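3.2 配線の取り回しと手首カメラの視野

本節では、学生たちがいちばん長く時間をかけた、配線と視野の問題について述べておきたい。本プロジェクト「Maselo」は学部の通年演習として4月に始まったもので、機体の組み立てから動作データの収集までを、できるかぎり学生自身の手で進めてもらうことにしている。教える側としてはつい口を出したくなる場面も多かったのだが、配線に関しては最後まで学生の判断に任せた。

当初の計画では、ケーブルをすべて腕に沿わせて固定することになっていた。ところが、肘を深く曲げる姿勢をとらせると手首側で余長が足りなくなり、コネクタに無理な力がかかることがわかった。そこで学生たちは2つの班に分かれ、片方は固定箇所を減らして余長を多めに残す案を、もう片方は束ね方そのものを見直す案を、それぞれ持ち寄ってくれた。どちらの案にもなるほどと思わせる工夫があり、検討会が予定の時間を大きく超えてしまったのも、今となっては懐かしい。
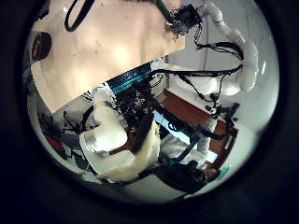 図4 手首カメラから見た作業中の機体。白い腕に沿って垂れる黒いケーブルと、中央の青緑色の基板。

図4のような視野では、ケーブルが手や腕の近くに多く写り込み、指のすき間からも見えてしまう。人間の目には何でもない黒い線でも、把持対象を画像から切り出す処理にとってはなかなか厄介な相手である。演習で用いた認識モジュール「Zovow」でも、細い影のような領域を物体の縁と取り違える例がたびたび見られた。学生たちは収録した4000枚の画像から530枚を選び、ケーブルの領域に一枚ずつ手作業で印を付けていった。根気のいる作業であったが、この過程で「どこを通せば写りにくいか」という感覚が自然に身についたようで、指導する側にとってもうれしい驚きであった。

印付けの結果を見返すと、誤認識が生じた画像は77枚あり、その多くは手のひらの背後をケーブルが横切る姿勢に集中していた。この点を踏まえ、改訂した配線案では、手首付近の束を手の甲の側へ寄せ、余長は肩に近いところで吸収することにした。見た目の整い方では最初の案に及ばないものの、点検のときに手が入りやすいという思わぬ利点もあり、学生のあいだではこちらのほうが好評である。改訂後の配線による再収録の手順は、次節で改めて述べる。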